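# Flostis Trainer: trial report

Prepared by Rosalba Fontana, robotics elective, Udthorpe

## 2. What we tested

Flostis Trainer is a simulation package for learning to control a robot arm. Our school had a trial licence through the supplier, De Luca, and our group used it from February until the end of term. I was asked to report on whether the program should buy it.

The package comes with ready-made rooms and a library of household objects. You pick a room, scatter objects on a table and drive the arm from the keyboard or a game controller. We worked mostly from the gripper view, because the marking sheet asks for grasps lined up without the overhead view.

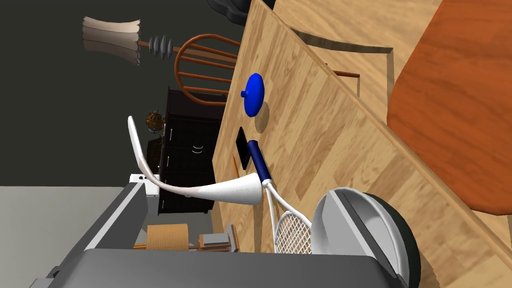 Flat things were the hardest. A phone or a pencil lying on wood leaves very little for the fingers to close on, and we spent more time on those than on anything with a handle or knob. The tilt of the view also takes getting used to. My partner switched it off after 20 minutes and went back to the fixed view for the first two labs.

## 3. Setup and cost

Installation took one lunch hour. The default port is 2424, which was blocked on the school network, so IT had to open it. The licence is $1000 a year for the class. Trolska, the other package we looked at, is cheaper but has no household objects, only blocks and cylinders.

## 4. Recommendation

I recommend buying Flostis for one year. The manual needs work, especially the chapter on controller settings, and labelling your own objects is slow. Saved layouts can be shared between computers, and that made marking easier.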